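Display fruit

Display fruit (also artificial fruit, fake fruit, or in the trade just "fruits") is imitation fruit made for looking at. Used in shop windows, kitchens, show homes, classrooms, play shops. Usually kept together in a bowl, basket or tray. Not to be confused with wax fruit, an older craft with its own article.

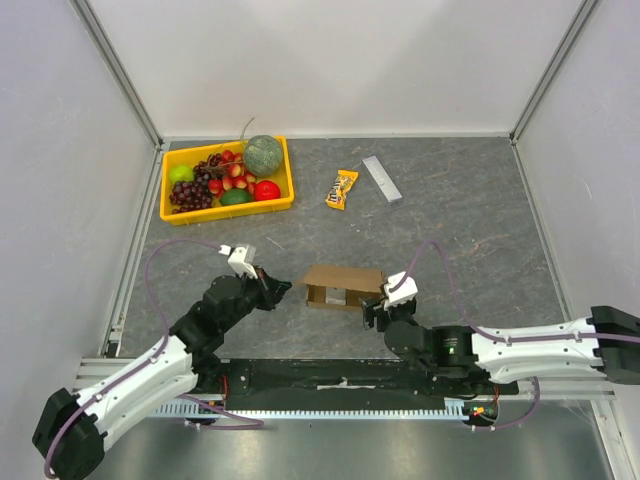
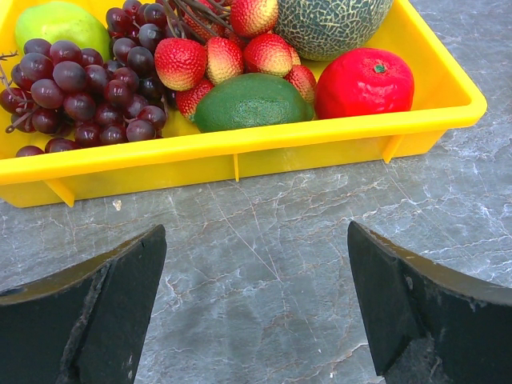

Yellow plastic tray with grapes and other fruit on a grey stone-patterned surface.

Materials

Early pieces were wax, plaster, or painted wood. Later ones mostly plastic or foam with a painted skin. Hollow plastic is light and cheap, rolls off things. Foam dents easily, and a thumbnail mark stays for good. Heavier pieces are sometimes weighted with sand so they sit properly in a bowl — collectors like these, movers don't.

Colour is sprayed on in layers. Strawberries normally get a pale top fading to red, and the seeds are moulded in. Netted melons are harder. The net has to stand up a little from the rind or it looks like a drawing of a melon.

Common kinds

Grapes. The usual filler. Sold by the bunch on a wire or plastic stem, and the single grapes come off with handling. Most sets end up with a few strays at the bottom of the tray.

Strawberries. Small, sold in bags. Get lost first.

Melons. Generally the largest piece in a set and placed at the back.

Pears and apples. Stalks often glued separately and the first bit to go missing.

Tomatoes. Included by some makers and not by others, an old arguement. Clomwood listed them under salad for years, then moved them to fruit.

Arrangement

Godelieve Dewulf's shop-dressing handbook, still passed about in photocopies, gives the usual method. Big piece first, towards the back. Grapes next, in one bunch or two, to hide gaps. Small red fruit in the middle where the eye lands. Anything dark and plain goes near the front rim. She was against symmetry and against more than one melon.

A shallow tray shows more of the fruit than a deep bowl does and needs less filling underneath. Crumpled paper is the normal filler for bowls. Plain bright trays, yellow above all, came in with play shops and stayed becuase they wipe clean and stack. Traditional dressers still prefer wicker.

Use in play and teaching

Nursery and infant classes use display fruit for sorting, naming colours, and shop games, often alongside empty boxes and sweet packets from real shops. Luana Mendonça, who ran play-shop workshops, advised keeping fruit in its own tray and packets loose on the table, so that children have something to tidy as well as something to buy. Small grapes are not suitable for under-threes.

Makers

Ridetti — moulded plastic, mainly single fruits. Its first catalogue offered 20 kinds. A run of 3,000 netted melons is the piece most often asked after.

Nollirari — foam fruit, later sets in trays. Stopped making foam in April 2016.

Amano — bunches only. Grapes, cherries, redcurrants. Made a black grape in a run of 2,000 bunches with real twig stems, now scarce with the twigs intact.

Clomwood — turned and painted wood, see above re tomatoes.

Care

Dust with a soft dry brush. Plastic can be washed in cool soapy water, foam can't. Keep out of direct sun, reds fade first and go an odd orange. Bunches should be lifted by the stem from underneath, not pulled by a grape. Store pale fruit away from dark, the paint can transfer in a warm cupboard.

See also

Wax fruit
Play food
Window dressing
Fruit bowl

Page last changed August 7, 2019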